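Shoe Racks and Entryway Storage: Gallery

August 2018

We get a lot of questions about small entryways, so this page collects what we have learned from the shoe racks that come through the workshop at Civorent. Most of them are bamboo or pine, most are sold flat, and most end up in a hall that is narrower than the buyer remembered. Gediminas Luik does the assembly and I write the notes.

The hall at the Molard apartment is the one we keep coming back to. It is 52 inches wide at the front door and narrows toward the kitchen. The family wanted the shoes off the floor, a spot for keys and mail, and enough room to open the closet without moving anything. They had tried a basket by the door, and the pair you wanted was always at the bottom.

A rack for a hall like that should be low enough to reach over and shallow enough to walk past. We look at the space between shelves first. Sneakers and flats need very little height. Ankle boots need more, and tall boots belong somewhere else, usually in the closet on a tray.

Pale wood suits a dark hall, and it shows dirt early, so it gets wiped more often. A damp cloth is fine. Dry the wood afterward and keep the rack away from the radiator.

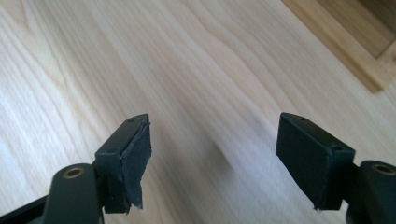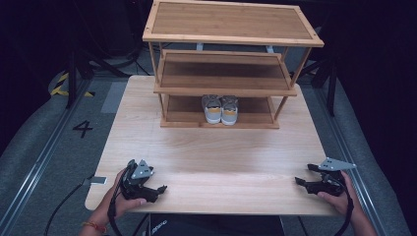

Everyday shoes should go where they can be reached without thinking, and for most people that is the lowest level. Children put shoes back if they only have to push them in, and they leave them on the mat if they have to lift them. The gray sneakers with the mustard-yellow band are on the bottom shelf, side by side with the toes forward, and we suggest the same arrangement at home. A pair stored that way takes up less width than one kicked in at an angle. The middle shelf on this rack has a slight tilt and a lip along the front, so it suits lighter shoes such as flats or sandals. The raised rim around the top makes that level a good place for gloves, a dog leash or the mail.

Before you buy, measure the wall and then measure the door swing. The Molard closet door needed 14 inches more than anyone expected, and the rack had to move to the other side of the hall. Mark the outline on the floor with tape and live with it for a few days. If you keep stepping on the tape, pick a narrower rack.

Assembly notes from Gediminas: put all the screws in by hand first and tighten them at the end, with the rack standing on a flat surface. Check that it doesn't rock. If it does, loosen the posts, press down on the top and tighten again. Go over the screws once more after the first month.

For a household of four, one rack of this type will not hold everything. Keep one or two pairs per person by the door and put the rest away by season. Amanuel Fikre changes his over in April and writes the contents on the end of each box, which saves opening all of them in the fall.

The next gallery will cover coat hooks and wall rails, including the two we put up in the Kļaviņa house. Those walls are old plaster, and the fixings took longer than the rails did.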